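Collecting Teleoperated Demonstrations for a Tabletop Ball-to-Goal Task
Dima Nimri and Gopinath Rajan
Project Kotau, final report, July 10, 2025

1. Task and workspace

The task is short. A miniature soccer ball starts in the near penalty area of a printed field mat, and a two-arm robot has to move it up the mat and into a small goal at the far end. Either arm may be used. The operator drives both arms remotely, and the recorded joint positions and camera images become training data for a policy. 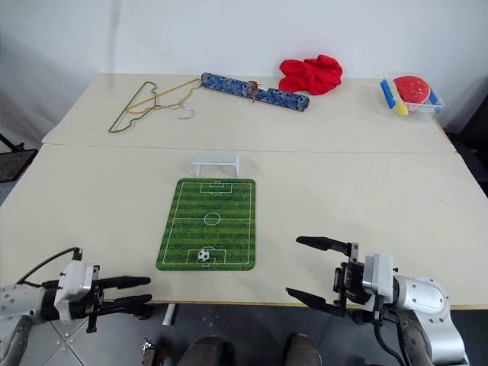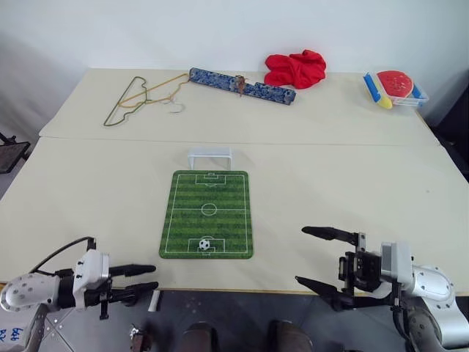
Start configuration, ball in the near penalty area, both grippers open.

1.1 Operator interface

The operator holds one leader arm in each hand. Each leader has the same joint layout as the follower it controls, at reduced scale, and a trigger sets the gripper opening. Joint angles are streamed to the followers at 30 Hz and logged at the same rate. We first tried a hand controller that commanded gripper position in Cartesian space. It was easier to learn, but the wrist flipped when the operator reached toward the far end of the mat, and we dropped it after two days.

The logging software is Gemo, which our lab already used for an earlier drawer-opening project. We added a foot pedal to start and stop an episode. Before that the operator had to release a leader arm to press a key, and the follower sagged at the end of every recording.

1.2 Objects outside the task

The far part of the table holds items that play no role in the task, among them a blue patterned roll, a red cloth and a clear plastic container. They stay there during recording. A policy trained on this data should learn to ignore them, and we did not want to find out at test time that it had only ever seen a bare table.

2. Demonstration strategies

Two strategies were allowed. In the first, the operator closes one gripper, places the fingertips behind the ball and pushes it along the mat. In the second, the ball is grasped, carried over the field and released in front of the goal mouth. Each episode was labeled push or carry when it was saved.

Pushing is faster but hard to correct. Once the ball rolls off the line of travel, the operator has to move the fingers around it without touching it, and there is a visible lag between the leader and the follower. Carrying is slower and more consistent. Most of its failures came at release, when one finger opened against the ball and sent it sideways.

We recorded 722 episodes. An episode was rejected if the ball left the mat, if the goal was knocked over, or if the operator paused for more than 2 seconds. The pause rule was added late — the first policy we trained had learned to stop above the ball and stay there. The older episodes were then checked again under the same rule.

3. Differences between operators

Nimri recorded most of the push episodes and Rajan most of the carry episodes. This was a scheduling accident and we consider it the main weakness of the data set, as strategy and operator cannot be separated. Nimri also tends to approach the ball from the left side even when the right arm is closer. Rajan moves both arms at once, lifting the idle arm clear before the active one starts. A policy trained on the mixed data sometimes lifts the idle arm and then does nothing further.

4. Training and evaluation

The policy was trained on the lab workstation (Cárdenas) with two settings: carry episodes only, and all accepted episodes. Each was tested with 30 trials from the start configuration. The carry-only policy scored in 19 trials. The mixed policy did worse, usually by switching strategy partway and closing on the ball while already pushing it.

5. Remaining work

In August we will record again with both operators using both strategies in equal numbers. The start position of the ball will also be varied across the near half of the mat. The goal will be fixed to the table with putty.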